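Orkville ferry, is the 90 day pass worth it?

tidewrack
Off to Flisamport in July. 90 day pass is 310, singles are 40 each way. Anyone done the sums?

mossy_kev
Eight crossings and you're quids in. Easy.

pennyfarthing2
Not easy. Pass doesnt cover the car deck, they only tell you at the gate. I'd get singles.

mossy_kev
Car deck was fine on mine last summer – maybe they changed it?

tidewrack
No car, just me and a bike. Only going over at weekends.

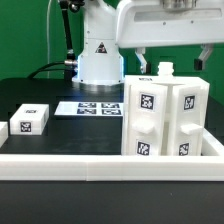

So thats ten crossings at least. Pass it is then, unless bikes are extra.

pennyfarthing2
Bikes free. Still think its a rip off tho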